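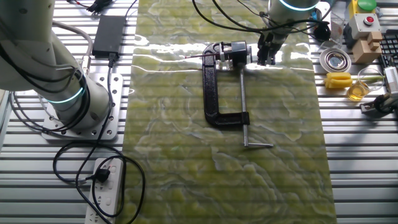
Pustgate Workshop
Gallery: Bench 11

Bench 11 is the slotted aluminum table in the long room, on the Gosine Street side of the building. It is the bench most people ask about when they write to us before booking, so it gets its own page. The notes cover the table, the mat, the clamps and the small things that tend to collect on the bench. Other benches have their own pages, and the woodshop has a separate gallery.

The table

The top is made of parallel aluminum rails with slots between them. Fixtures bolt straight down to it, and a plate that has been bolted down properly won't shift when you lean on it. We moved this table in from the old Karimi building in April. It took most of a day, and the legs had to come off to get it through the second door.

The slots are handy, but they catch things. Small screws, washers and pencil leads all end up in them. There is a narrow brush on the hook at the end of the bench, and a magnet on a stick in the drawer. The magnet picks up steel hardware and does nothing for brass or plastic, so use the brush first. Please don't blow the slots out with the air line. It puts the dirt on the next bench.

The rails mark if you drag steel across them. A few scratches are there already and we are not trying to keep it perfect, but lift heavy items on and off.

The mat

A long green mat with a marbled pattern runs down the middle of the table. It gives you a smooth surface for parts that would otherwise rock on the rails or drop into a slot. It also makes small parts easier to find than they are on bare metal.

Wipe it with a damp cloth when you finish. Don't cut on it. The cutting mats are in the rack by the sink, and there are enough of them for a full class. Glue and paint should be done over scrap paper. If you spill something that won't wipe off, leave a note in the bench book and we will deal with it in the morning.

The mat has a shine to it, and with the ceiling lights on you get some glare. People doing close work usually turn on the bench lamp and switch off the row of lights overhead. The switch is the second one from the door.
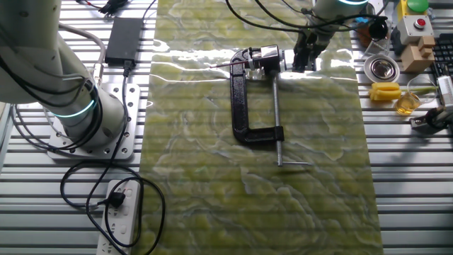 Black C-clamp on the green mat, with the screw and T-handle toward the lower end.

The clamps

We own more clamps than any other kind of tool. The last inventory had 1,366 items on the list for the whole workshop, and 200 of them were clamps. Most are C-clamps, followed by spring clamps, bar clamps and a small group of odd ones that came with the building.

The C-clamps are sorted by how wide they open. The smallest ones hang on the pegboard. Mid-size clamps go on the rail beneath it, with the frames all facing the same way. The large ones sit on the floor shelf, and they are heavy enough that they should stay there until you need them.

A C-clamp is a simple tool. The frame takes the load, the screw closes the gap, and the handle turns the screw. Hand pressure on the handle is enough for everything we do at this bench. Do not put a pipe over the handle to get more force. We had a bent handle from that last winter, and the clamp was not worth repairing.

Put a scrap of wood or card between the clamp and anything with a finish on it. Scraps are in the bin under the bench. If the bin is empty, there is more in the woodshop by the band saw.

When you put a clamp down between jobs, lay it on its side on the mat. Stood on end they fall over, and one of the big ones will chip the edge of whatever it lands against. When you hang it up again, run the screw partway closed so that it doesn't swing out and catch a sleeve.

Screws get a drop of oil when they start to feel stiff. Ours comes from Prolau, in the small can with the long spout. One drop is plenty. Turn the screw all the way out and back in, then wipe off the extra with a rag. Oil left on the threads picks up sawdust, and then the screw is worse than it was before.

A clamp that won't close straight, or has a pad missing, goes in the gray tote. We look through the tote every Monday. Some can be fixed with parts from other clamps, and the rest go for scrap.

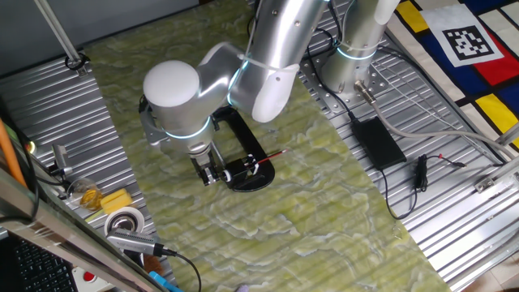 The same goes for spring clamps, although they are cheap enough that we usually replace them. If the tips are gone but the spring is good, put it in the tote anyway. We keep a bag of spare tips.

Bar clamps belong to the woodshop and should go back there at the end of the day. They have a stripe of blue tape on the bar. We have had them turn up at every bench in the building, and once in the kitchen.

Cords and power

Keep cords on the rails and off the mat. A cord on the mat gets pulled when someone slides a part across, and whatever it is attached to comes along. Adapters can sit on the table as long as they are not covered. If an adapter feels too hot to keep your hand on, unplug it and tell the desk.

Spare cords are coiled in the drawer with a tie around each one. Please coil them again when you are done. Cords with damage to the outer jacket should be cut in half and thrown away, so that they don't find their way back into the drawer.

Small things

Bench 11 has 2 drawers. The left one holds hand tools: screwdrivers, hex keys, tweezers, a short steel ruler and a pair of side cutters. The right one is for cords, tape and pens. The pens go missing. Bring your own if you need a particular color.

Offcuts, sponges, bits of hardware and dishes of screws build up on every bench by the end of the week. Anything with a name on it is left alone until Monday. Anything without a name is moved to the lost shelf by the coat hooks and stays there for a month.

Liquids are allowed at this bench in a container that stands up by itself, away from the power strip. Put a label on it, even if it is only going to be there for an hour. Drinks stay in the kitchen.

Booking

The bench can be booked for a morning, an afternoon or an evening through the sheet at the front desk. Clamps don't need to be booked unless you want the large ones for overnight glue-ups. In that case, write the number of clamps and the bench on the card and leave the card with the work.

More pages: Woodshop, Sewing Room, Kiln Shed, Front Desk and Entrance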